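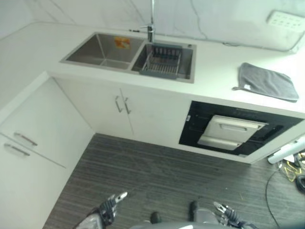 *Kitchen corner, head view, both grippers low. Towel on the counter to the right of the sink.*

Hi all,

Answering the question from last night's thread.

> On November 23, 2024, Biljana Atanasov wrote:
>
> Do we have enough episodes to start training for the Preltus round, or should the club keep collecting? Also, are we keeping the towel task or going to objects only? I need to put something on the entry form.

We have 1,797 episodes on the drive. I went through them and 1,741 are usable. The rest have a dropped wrist stream or the operator stopped early. The plan was 2,000, so I would keep collecting until the end of November and start a first training run now on what we have.

Keep the towel task. It is our weakest one, but the rules give it the same points as the others. Please put both on the form.
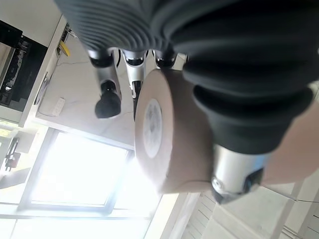

For objects, the tape roll stays in the set. It is wide for these fingers, so approach slowly and check the wrist view before you lift. If the grasp is bad, open, back off and mark the episode as failed. Don't fix it by hand and keep recording.

Two requests for anyone with a slot:

- Write the task name in the Tralden log before you start.
- Move the towel between episodes. Too many of ours begin with it in the same spot.

The training config is in the Kemosness folder. Send me changes by email and I will merge them.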